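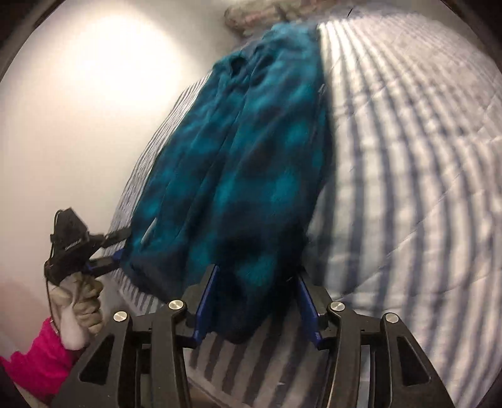 Figure 3. Plaid fleece garment held in the gripper over a quilted bedspread.

4. Handling of conflicting offline records

4.1 Background and setting

The inspection forms in our study were filled in on tablets and phones in furnished rental housing, and much of this housing has weak mobile coverage. In the basements and stairwells of Udstead there is often no signal at all. The application must therefore accept a complete inspection without a connection and send it to the server later. This is a common requirement, and most commercial form tools meet it. What they do with two records which describe the same item, and which disagree, is less well documented.

We use the word conflict in a narrow sense. A conflict exists when two devices have changed the same field of the same inspection, both starting from the same server version, and the new values are different. If the two devices wrote the same value, we do not call it a conflict, even if the times of the entries are far apart. If they changed different fields, the changes are merged and no person is asked. This definition follows the one in Section 2, but here it is applied to single fields and not to the complete form.

The housing office in Udstead used the product Stoda during the whole study period. The office in Wostby began with paper forms and moved to Stoda in February. For this reason the Wostby data are shorter and we treat them separately when we speak about habits of the inspectors. Both offices used the same form template, with the exception of the fire safety page, which in Wostby is filled in by another department.

4.2 Existing rule and its weakness

As delivered, Stoda solves a conflict with the rule that the last write wins. The record which reaches the server last replaces the earlier one. The rule is simple to explain and it never leaves the database in an unclear state. However, the last record to arrive is often not the last one to be written. An inspector who works all morning without a signal and connects at lunch will overwrite the corrections that a colleague made from the office one hour before, although these corrections are newer.

One might think that the device clock can solve this problem. We tested this and we do not recommend it as the only measure. Several tablets in the Wostby pool had their time set by hand, and one of them was wrong by 45 minutes. Such an error is too small for the inspector to notice in daily work, but it is large enough to change the order of two entries. In addition, the time of an entry does not tell us which person had the better knowledge. A note written in the room can be more reliable than a later change made at a desk, or the opposite can be true if the change at the desk came after a telephone call with the tenant.

A second weakness is that the lost value disappears from view. Stoda keeps it in a log file on the server, but the inspectors have no access to this file. Embla Boström, who managed the forms in Udstead, described in our interview how she found missing remarks only when a landlord asked for them. After this she began to keep her own copies in a spreadsheet – a practice which protects the data but which the software should make unnecessary.

4.3 Proposed method

Our method, which we named Bergeron, places a small layer between the form application and the server. It does not change the form itself. For each field it stores the value, the name of the account, the server version on which the edit was based, and a counter that grows with each edit on the device. The counter replaces the clock for ordering edits from one device. For edits from different devices no order is assumed unless one of them was based on the other.

Fields are divided into three classes. The first class contains free text, such as remarks on walls or floors. When two remarks are in conflict, both are kept, one under the other, with the names of the authors. The second class contains condition grades. Here the worse grade is kept for the time being and the field is marked for review. We chose the worse grade after discussion with both offices, and they agreed that a defect reported by mistake costs less than a defect which is missed. The third class contains fields with legal effect, for example the signature and the confirmation that keys were received. These fields are never merged. The inspection stays open until a supervisor has selected one of the values.

The review marks are shown in the list of inspections and also inside the form, next to the field. In an early version they were shown only in the list. Inspectors then opened the form, did not find the place, and closed it again. The change was small, but it had more influence on the use of the method than any other single decision we made.

Photographs need a remark of their own. A photograph is never edited in the application, it is only added or removed. If one device removes a photograph and another device adds a comment to it, the photograph is kept. This can lead to a few unwanted pictures in the report. We accept this effect, as a removed photograph cannot be taken again after a tenant has moved out.

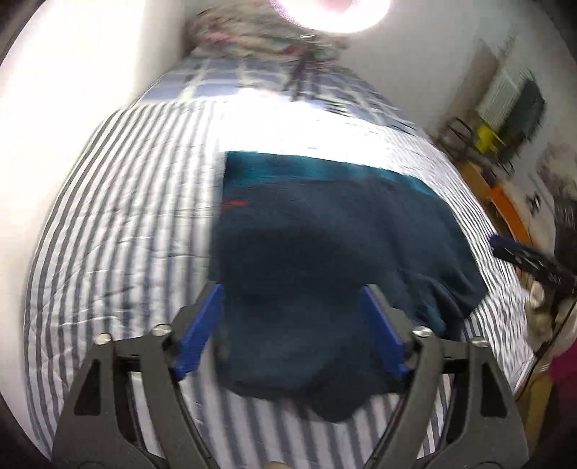 4.4 Data and replay procedure

For the evaluation we exported 3954 field edits from the server log of Udstead. The export was made on 8th September and was not extended later. Edits made by test accounts were removed before the count. Each edit was replayed in the order of its arrival, first under the original rule and then under Bergeron, on an empty copy of the database.

Under the definition in Section 4.1, the replay produced 110 conflicts. All of them were read by two of the authors, who decided independently which value a careful supervisor would have kept. Where they did not agree, the case was discussed with the office. The authors could see the text of both values but not which rule had selected them.

The replay has one limit that should be stated clearly. The edits were made by people who saw the results of the original rule on their screens. If they had seen the review marks instead, they would perhaps have edited less, or in other fields. A replay cannot show this. It shows only what each rule would have done with the edits that exist. The interviews in Section 5 deal with the behavior of the inspectors, and there we also report on the two months in which the Wostby office worked with the new layer in its normal duties.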